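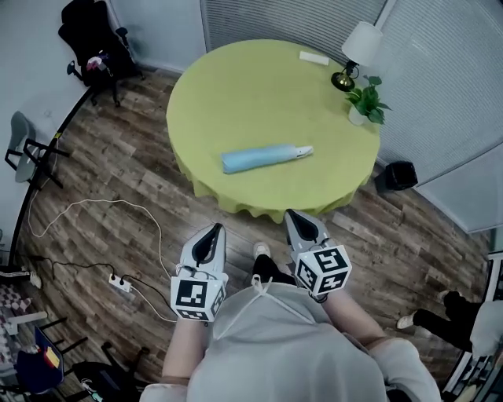
Fig. 1. Hand-held grippers at the round table, with the folded umbrella laid crosswise.

Week 3: Comparing hand-held grippers

Reading: Naylor handout, sections on finger pads and marker tracking. It is dry. Bring a snack.

Last week we settled what a gripper is supposed to do. This week we find out what it does when handed an umbrella. A wooden block forgives almost everything, and so every gripper ever sold has a lovely video of itself lifting one. An umbrella is soft at one end, hard at the other, and balanced somewhere you didn't expect.

We compare two finger designs, Itimside and Dundia. Each pair of students gets 300 tries per design. Log every one, including those you would prefer to forget. Last year's logs came to 3,395 tries, of which 440 were marked "other." Please do not mark things "other."

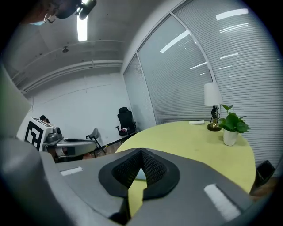

A try starts when the fingers cross the edge of the table and ends when the object is back down on the cloth. Dropping it counts as putting it down only in the minds of optimists. Write down where you gripped (canopy, shaft or handle), which hand led, and whether the fingers slipped.

Keep the markers facing outward. If your sleeve covers one, the Jerkasia software will guess where your hand went, and it guesses with great confidence. We'll plot a few of its better guesses next time - one put a student's wrist in the parking lot.

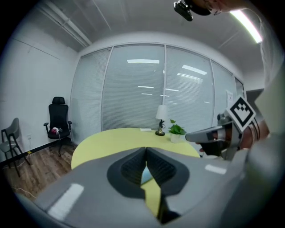

Fig. 2. Ridged finger pads, with a second gripper and its marker at right.

Things to check before you start:
Pads clean and seated flat.
Fingers close evenly on both sides.
Camera clock matches the log sheet.

Logs are due at noon, before lab. One sheet per design, names on both.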